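비미스, 목제 손잡이 식기의 세척·보관 기준 개정… 다회용 식기 순환 매장에 적용

인쇄하기 | 이메일로 보내기
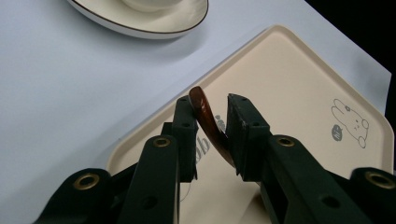
목제 손잡이가 달린 식기를 일반 식기와 같은 코스로 식기세척기에 넣어도 되는가?

권장되지 않는다. 고온수와 알칼리 세제에 반복해서 노출되면 도막이 먼저 손상되고, 이후 목재가 수분을 흡수했다가 건조되는 과정에서 결을 따라 미세 균열이 생긴다. 비미스(Vemis)는 4월부터 적용하는 개정 관리 기준에서 목제 손잡이 식기를 손세척 품목으로 분류하고 도자기류와 회수 단계부터 분리하도록 했다.

개정 기준은 카페와 소규모 식당에서 쓰는 숟가락, 포크, 버터나이프, 머들러 등 손잡이의 전부 또는 일부가 목재인 식기에 적용된다. 트레이와 잔, 받침은 별도 항목으로 다룬다. 기존 기준은 식기를 재질이 아니라 크기에 따라 나누었기 때문에 소형 목제품이 금속 식기와 같은 바구니에 담기는 경우가 많았다.

비미스의 식기 관리 담당 키릴로 레우첸코(Kyrylo Levchenko)는 "반납된 목제품의 손상 부위를 보면 손잡이 끝단과 금속 접합부에 집중되어 있다"며 "끝단은 도막이 얇게 올라가는 곳이고 접합부는 물이 고이는 곳이라 두 부위의 점검 항목을 따로 두었다"고 말했다.

회사가 기준 개정에 앞서 점검한 수량은 600점이다. 점검은 매장에서 회수한 제품을 세척하고 건조한 뒤 육안 확인과 촉감 확인을 거치는 방식으로 진행됐다. 육안 확인에서는 변색, 백화, 균열, 도막 들뜸을 기록했고, 촉감 확인에서는 면장갑으로 손잡이를 길이 방향으로 쓸어 섬유가 걸리는지를 보았다. 손상 유형별 비율은 공개되지 않았다.

세척 절차는 다음과 같이 바뀌었다. 회수한 목제품은 물에 담가 두지 않는다. 음식물이 말라붙은 경우에는 젖은 천을 덮어 불린 뒤 닦아 낸다. 세제는 중성 세제로 한정하고 연마 성분이 든 수세미는 쓰지 않는다. 헹굼은 흐르는 미온수로 하며, 헹군 직후 마른 천으로 물기를 제거한다. 염소계 표백제는 목제품 전체에 사용이 금지된다.

건조 단계에서는 손잡이가 위로 가도록 세워 꽂던 방식이 폐지됐다. 이 방식에서는 물이 손잡이를 타고 내려가 접합부에 모인다. 개정 기준은 망 선반에 제품을 눕히고 서로 겹치지 않게 배열하도록 규정한다. 건조 시간은 상온 2시간 이상이며, 열풍 건조기와 오븐 상단의 여열을 이용한 건조는 허용하지 않는다. 직사광선이 드는 창가도 건조 장소에서 제외됐다. 장마철처럼 실내 습도가 높은 시기에는 선풍기 등으로 약한 바람을 보내되 제품에 바람이 직접 닿지 않도록 한다.

보관함에 넣기 전에는 접합부의 건조 상태를 다시 확인한다. 보관함은 통기구가 있는 것을 사용하고, 바닥에는 교체 가능한 면포를 깐다. 비닐봉지나 밀폐 용기에 목제품을 넣어 두는 것은 운송 중에도 피하도록 했다. 면포는 영업일마다 교체하며, 젖은 흔적이 남은 면포가 발견되면 해당 함의 제품을 전부 꺼내 다시 말린다.

표면 처리에 관한 조항도 신설됐다. 우레탄계 도막을 올린 유광 제품에는 오일을 바르지 않는다. 오일이 도막 안으로 스며들지 못하고 표면에 남아 먼지와 음식물 찌꺼기를 붙잡는다는 것이 회사 측 설명이다. 오일 마감 제품에는 식품용으로 표시된 오일을 얇게 바르고 여분을 닦아 낸 다음 하룻밤 말린다. 마감 종류를 알 수 없는 제품은 유광 도막 제품과 동일하게 취급한다.

도막이 벗겨진 제품은 현장에서 사포로 갈아 쓰지 않고 회수 상자에 넣는다. 회수된 제품 중 손잡이에만 손상이 있는 것은 재도장 대상으로 분류하고, 입에 닿는 부분까지 손상이 진행된 것은 폐기한다. 같은 제품의 재도장은 2회까지 가능하다. 재도장 횟수는 제품이 아닌 출고 단위별 기록표에 적으며, 단위가 섞인 제품은 횟수를 확인할 수 없으므로 재도장에서 제외한다.

트레이 운용과 관련해서는 목제품을 잔과 함께 내갈 때의 배치 기준이 들어갔다. 손잡이가 트레이 가장자리 밖으로 나오지 않게 놓고, 음료가 넘쳐 고일 수 있는 잔 주변을 피한다. 반납대에서는 목제품을 먼저 집어 전용 용기로 옮기고 잔과 받침, 트레이 순으로 정리한다. 잔 안에 목제 스푼을 꽂은 채 반납대에 쌓아 두는 관행은 중점 개선 사항으로 지정됐다. 손잡이 하부가 남은 음료에 잠긴 상태로 오래 방치되기 때문이다.

도자기류에는 종전 세척 기준이 그대로 유지된다. 다만 잔과 받침을 포갤 때 그 사이에 목제품을 끼워 넣지 않는다는 문구가 추가됐다. 유약이 없는 굽 부분이 목제품의 도막을 긁을 수 있다는 점이 근거로 제시됐다.

개정 기준은 식기 대여 서비스 미란다(Miranda)를 이용하는 매장에 우선 적용되며, 조리도구 대여 품목인 그릴렉스(Grillex)에는 적용되지 않는다. 그릴렉스 품목은 가열 환경에서 쓰여 내열 관련 항목이 따로 필요하다. 회사는 두 품목군의 기준을 통합할 계획이 없다고 밝혔다.

매장 배포용 안내문은 약 500부가 인쇄됐다. 안내문에는 회수 상자 사용법과 접합부 점검 방법, 마감 종류별 취급 요령이 실렸다. 기존 안내문을 벽면에 부착한 매장은 새 안내문을 받은 뒤 교체해야 하며, 구판의 건조 항목을 손으로 고쳐 계속 사용하는 것은 인정되지 않는다.

담당자 교육은 필렐스테드(Pilelstead) 물류 거점에서 화요일 오전에 열린다. 교육 내용은 손상 판정 실습과 기록표 작성이며, 매장별로 세척 담당자 한 명이 참석한다. 참석이 어려운 매장에는 판정 기준표와 손상 견본 사진이 전달된다. 판정이 엇갈리는 제품은 매장에서 폐기하지 않고 회수 상자에 넣어 거점으로 보내면 된다.

레우첸코는 목제품의 수종별 세부 기준에 대해 "현재 기준은 마감 방식을 중심으로 작성했고, 수종별 자료는 아직 충분하지 않다"고 말했다. 회수품 기록표에는 수종을 적는 칸이 추가되었으며, 확인되지 않은 경우에는 빈칸으로 둔다.

인쇄하기 | 이메일로 보내기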